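I've been meaning to sort out the desk ever since we moved to Rirnodby, and this week I finally made a start, with a big pot of tea and the radio on. Three drawers of old letters (some of them from our time in Alarcón, so you can imagine how slowly that went!) and I still have two to go. I do love a wire tray for paperwork, and pale wood sets off black so nicely.
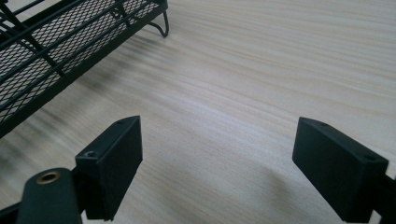
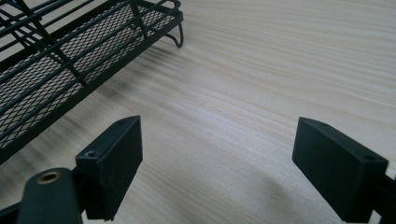 Black wire mesh on the pale wood, with its little curved foot.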